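Print this story | E-mail this story

"Durnasora II" gets its missing 19 minutes back

Sutherland Theater to show the full cut of the sleepwalking chiller in July

Horror fans in Oridbridge, clear your July evenings. The long version of "Durnasora II: The Second Sleeper" is coming to the Sutherland Theater for six shows, and it is the first time the movie will play to a paying crowd with all of its footage in place.

Skotudura, the small label that bought the rights to the whole series, announced the run on Tuesday. The new print restores 19 minutes that were cut before the movie first came out, including the entire boathouse sequence, which until now fans have known only from the paperback version of the story and a couple of lobby cards.

If you missed the first two movies on late-night cable, here's the short version. In the original "Durnasora," the people of a mill town all begin having the same dream on the same night. In the dream a woman in a gray coat is going from house to house, trying doors. Whoever leaves a door unlocked in the dream wakes up somewhere else in town, and each night they wake up a little farther from home. By the last reel half the main street is waking up in the river.

"The Second Sleeper" picks up a generation later. A night-shift nurse rents a room above the old pharmacy and starts hearing her neighbors walk around at three in the morning. She doesn't dream at all, so the woman in the gray coat can't reach her, and that makes her the only person who can stay up and follow the others. It's a terrific setup! The version most of us grew up with rushes right past it, though, and jumps from her first night in town to the big chase in the grain elevator with hardly a breath between.

Now we know why. The cut footage sat between those two points. According to Skotudura, the restored scenes show the nurse keeping a logbook of the sleepwalkers, working out where they are headed, and then making the very bad decision to get there ahead of them. That leads to the boathouse, where the movie's best monster effect was supposed to be seen for the first time. In the short cut the creature simply turns up in the elevator and everyone acts as if they have met it before. Generations of viewers have blamed themselves for nodding off.

The restoration took the label a good long while. The missing scenes survived as a work print with a scratched soundtrack, and the cleanup team went through 2,544 separate spots of damage by hand before they were happy with the picture. The sound was harder. Part of the music had never been recorded for the lost reels, so the label went back to the original written score and had the cues played for the first time, on the same kind of wheezy electric organ heard in the rest of the movie. A short clip of the new boathouse cue went up with the announcement, and it is wonderful, all low notes and a little tapping figure that sounds like knuckles on a door.

The label has left the old effects alone, too. There is no digital touch-up on the creature, and you will still be able to spot the fishing line in the curtain scene if you know where to look. Longtime fans would have rioted otherwise.

The Sutherland is a great match for this one. The upstairs balcony has been open again since the new stairs went in, and with it the house holds nearly 200 people, which should be just enough for the audience to get properly loud. Anyone who came to last fall's showing of the first "Durnasora" will remember what happened when the doorknob started to turn. Popcorn was found in the light fixtures afterward.

The theater says each show will open with a cartoon and the original trailer, followed by the movie with no intermission. The long cut carries the same rating as the old one, but the boathouse scenes are stronger than anything in the short version, and parents may want to leave younger kids at home. The late shows begin at 9:30 p.m. There will be one afternoon matinee for people who would like to drive home in daylight after it.

A disc release is planned for later, with both cuts of the movie in the same package and the restored score on its own disc. Skotudura would not be pinned down on a price. The label did say that it has begun looking at the third movie, "Durnasora III: The Locked House," which was finished in a hurry and has never had a decent transfer. The color on the old tapes is so muddy that the whole last act looks like it takes place inside a coffee can, so even a plain cleanup would be a big step up. No extra footage has been found for that one so far, and the label isn't promising any.

There's also the question of the ending. Rumors have gone around for years that "The Second Sleeper" was shot with a different final scene, one where the nurse falls asleep on the bus out of town. The label's announcement doesn't mention it at all. The running time it gives for the new cut leaves a little room at the end that the boathouse and the logbook scenes don't seem to fill, and the message boards are already doing the math. We can't wait to find out.

Tickets for all six shows go on sale at the Sutherland box office and by phone. Seats are not reserved, so get there early if you want the balcony. The lobby will have a display of posters and lobby cards from the series, including the foreign poster for the first movie, the one with the painted eyelids, and the concession stand is bringing back the licorice ropes it sold at the last show.

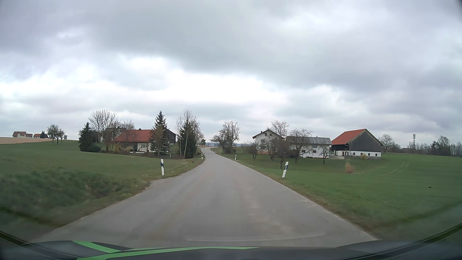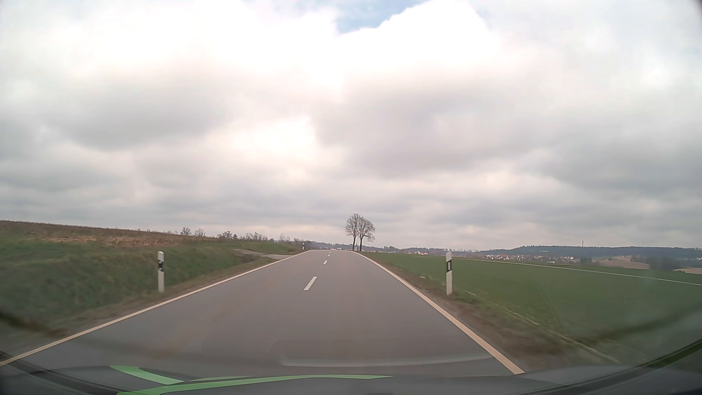
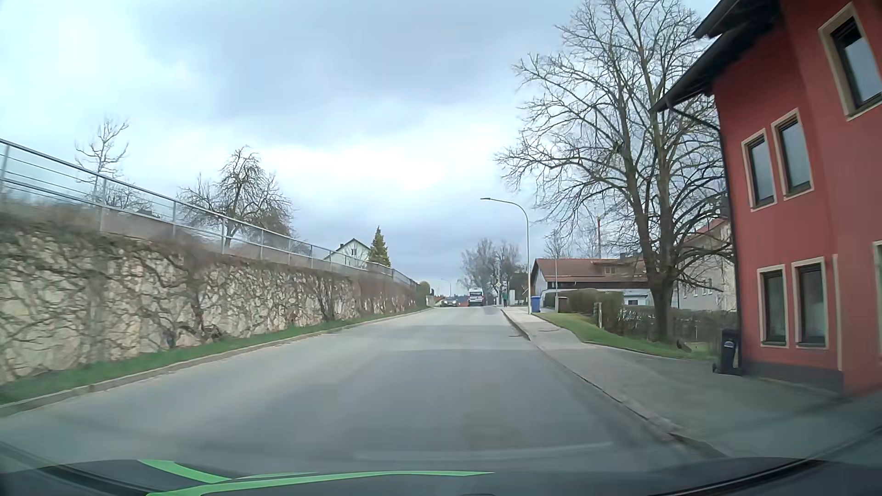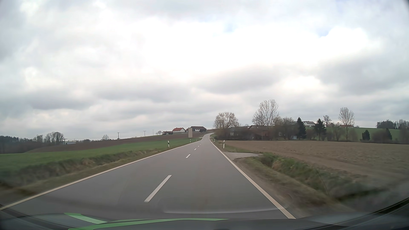

Four views of the road ahead.

Print this story | E-mail this story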